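Home Docs Data Cards Sites Changelog

# Plindus Counter Tasks — Data Card
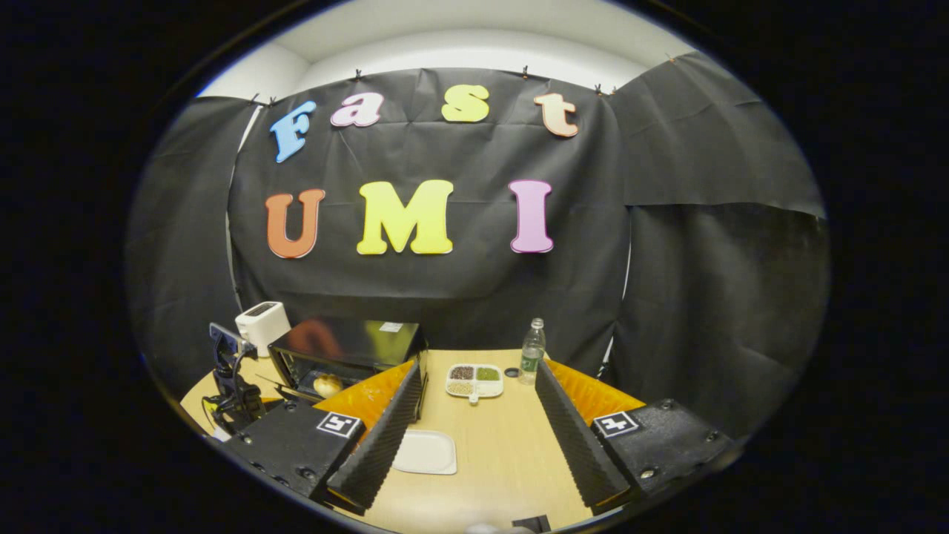
Wrist view at a practice table: hand-held gripper open toward a square plate and a sectioned tray, countertop oven at left.

Last updated: December

## Summary

Plindus Counter Tasks is a set of demonstrations of small kitchen jobs recorded with a hand-held two-finger gripper. It was collected for the Nusadstead staff canteen, where part of the breakfast and portioning work is being moved to a fixed arm. The release contains 222 demonstrations, 191 of which passed review. The remainder are included under `rejected/` with a reason code.

This card covers the recordings and the working arrangement under which they were made. Policy training and arm control are documented in the Brodovach repository.

## Tasks

- `bread_out` — open the oven door, move one roll to a plate
- `portion_dry` — transfer beans or grain from a compartment of the tray
- `plate_shift` — move a plate to the serving side
- `bottle_place` — set a closed bottle upright beside a tray

Task names are fixed. Earlier drafts used `roll_out` for the first task; the loader accepts both.

## Who recorded it

All demonstrations were made by 13 canteen employees during paid hours. Sessions ran up to 55 minutes and replaced counter duty on that shift. No one was asked to record after closing. Operator IDs were assigned at random, and the mapping to names is held by the canteen office at Nusadstead, not by the project.

Staff asked that recording speed not be used in performance review. This was agreed in writing before the first session. Timestamps in the public files start at zero for each demonstration for the same reason.

## Effect on the work

The two opening positions were merged into one when the arm went into service. The person on that shift now loads trays, checks the arm's output and handles anything it refuses. Standing time at the counter went down. Interruptions went up, mostly from dropped portions of small beans, and the operators rate this as the worst part of the new job.

Harriet Thibodeaux, who maintains the task list, holds a short review with the morning shift each month. Two tasks proposed by engineering were removed at that review. One, wiping the counter, took longer to supervise than to do by hand.

The Park site has the same equipment but has kept both positions. Its recordings are not part of this release.

## Known limitations

- Wide-angle lens. Straight edges bend near the border; undistort before measuring.
- Practice tables only. Lighting and clutter differ from the live counter.
- `portion_dry` is overrepresented, roughly half of the accepted set.
- Left-handed operators are few. Check results separately before using the set for handover tasks.

## Use

Research and internal training use. Do not use the set to estimate staffing levels or individual output. Requests to remove a demonstration go to the canteen office and are applied in the next release.

## Related

- Brodovach arm controller: setup notes
- Reason codes for rejected demonstrations
- Nusadstead shift handover sheet
- Park site: equipment list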